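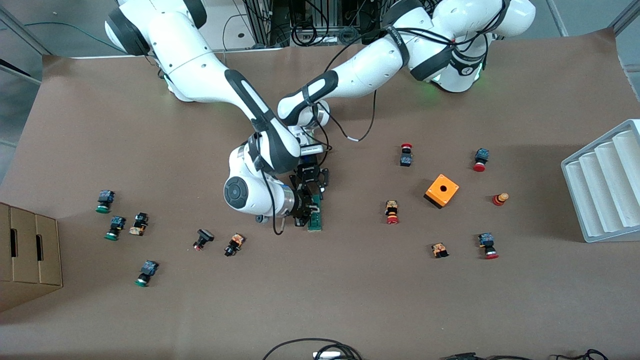 Two-arm bench, progress report

Quick one from the back corner at Blackwood, writing this between glue-ups. The Comlow pair is up and sorting. Both arms on the big table now, fresh brown paper down, buttons and switches all over it. If you need the table ask first, please don't just slide stuff over.

Where we are: 200 pick attempts on the push buttons, 184 good. Most of the misses were buttons lying on their sides — the fingers close, the body rolls, and off it goes. Upright ones are easy. The circuit board is slower, held on edge, thin way down, and the right hand is doing all of that for now. Left arm still has just a flange with a small black bracket. Prasert Hemmin is making the adapter plate for it and wants 2 more evenings on the mill.

Cables are a mess, I know. The one hanging off the right wrist needs a proper clip before we speed anything up. Anyone got spare spiral wrap?

Also wanted: dead switches, any color, panel type, caps still on. There's a bin marked Vorora under the bench, drop them in their. Nothing that's still wired to something.

Spent so far is 3124, reciepts in the binder. Next session is in November, 7 pm, bring safety glasses.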